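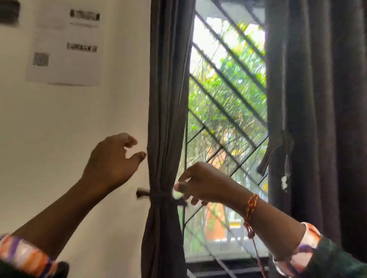

Notebook, October, open day
Filed under: Lab Notes / Home Tasks / Visits
5 min read

OK, writing this up while it's still fresh, before I forget who asked what. Doors opened at 11 and I was hoarse by lunchtime. Garba, you asked for the version with the bad parts left in, so you're getting it!

The plan was simple enough. One person does curtains the ordinary way with the head camera on, visitors watch the view on the big monitor, then they wander over to the Flomitz arm and watch it try the same thing on the practice rail. Cirilo wanted to start with the arm because it's the showy bit. I said people first, and I'm glad I held out, since nearly everybody walked up to the arm already having opinions on how a curtain ought to be tied. That made for much better questions.

Human half: gather the panel, bring the tie-back around, get it onto the hook. It takes a person no time at all and they can't tell you how they did it. I asked Ekene to talk through it for the visitors and got "well, you sort of scoop it." Great, thanks, Ekene. But the visitors loved that, and a woman from the Omoregie people (they do fixtures for care homes) got quite into it and wanted to know which hand does the deciding. We argued about it for a good while. My take: one hand has the tie and knows where it's going, and the other one is out there by the cloth ready to tidy up whatever escapes. On the monitor you really notice how much that free hand hovers. It's near the fabric all the time, half open, and half the time it doesn't touch a thing. Abimbola says we should be labeling the hover as its own step and I'm coming around to that. Right now it all gets lumped in with "idle," and if we teach the arm that the second hand is idle, well, we get what we've been getting.

Other thing you notice on the big screen: dark cloth, dark tie, dark hook. With the daylight coming in through the window grille the camera has plenty of other things to care about, and the hook is a stubby little thing on the wall beside the panel. People find it by feel. A kid asked me how the robot finds it and I said "badly," and his dad laughed, but I meant it.

Arm half. Two grippers, the Skokholm fingertips (the soft ones, we took the ridged ones off last month after the snagging business). First run of the day was lovely. Gathered the panel, cinched it, looped it on, I got a round of applause I did not deserve. Second run it pinched the tie and a fold of curtain together and then tried to hang the whole lot on the hook, pulled until the force limit tripped, and stopped there with its elbow up. Ese talked over it beautifully. She just walked the visitors through what the force limit is for and why it's a good thing that it gave up, and then she had one of them come and tug the cloth so they could feel how little it takes. Stealing that for next time.

After that it was up and down. I stopped keeping score on purpose because I was meant to be hosting. The logs have it all, go look there.

Questions that came up, so we can have better answers:

Why curtains? I gave my usual speech about cloth being hard and everyone having some. Abimbola's answer was better: her aunt can't lift her arms above the shoulder any more and would like her bedroom dark at night. I'm just going to let Abimbola answer that one from now on.

Could you put a motor on the rail? Yes! You could! Several people asked and we shouldn't be snooty about it. If all you want is curtains that open and close, buy the motor. The tie-back is practice for gathering soft stuff and putting it somewhere, and that carries over to towels, bags, sleeves.

How much does it cost? I mumbled. Cirilo, can we agree on what we say here?

Does it learn from the people wearing the camera? Sort of, and I explained it too long. Ese says two sentences, max. Somebody please write me the two sentences.

Bits and pieces for us:

- The Pornadel box dropped its connection once right after lunch. Restarted, fine afterward. Not chasing it unless it comes back.
- We printed 800 flyers, which was wildly hopeful. Leftovers are in the tall cabinet, please use the backs for scrap.
- The view on the monitor makes some folks a bit queasy when the wearer turns their head fast. Warn people, or slow down, or give them a chair.
- Practice rail needs its end screw tightened again. Me, tomorrow.
- Try a pale tie-back against the dark curtain and see whether the grasp picks the right layer. I'd put money on it helping, but let's run it properly before anyone changes the setup.
- Omoregie want to come back and bring their own hooks, three or four shapes. Said yes. Ekene has the contact.

Also, the cookies went in the first hour. Double them.

2 comments | Share this entry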